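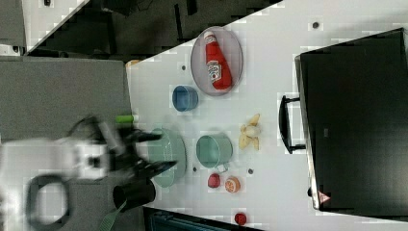 Go before lunch, the woman at the Dzene ticket window told us, the pottery sheds get crowded. We took the early bus to Dillau and were in by 11.

The Flanditetti works opens to visitors twice a year, in February and May. We saw the clay store and two of the four kilns.
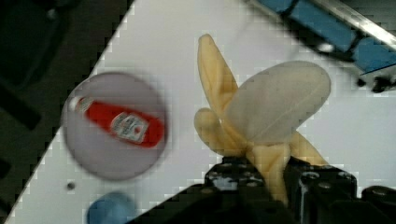 The glazing room was closed for repairs, so the tour ran short, roughly 3 quarters of an hour. Seconds are sold by the gate, cash only. Parking is on the Kaltetti side.
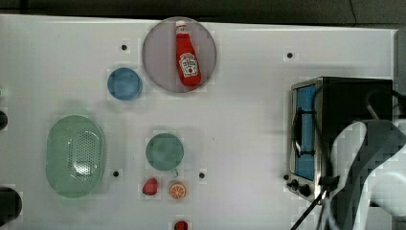
Plate and ketchup bottle on the white table.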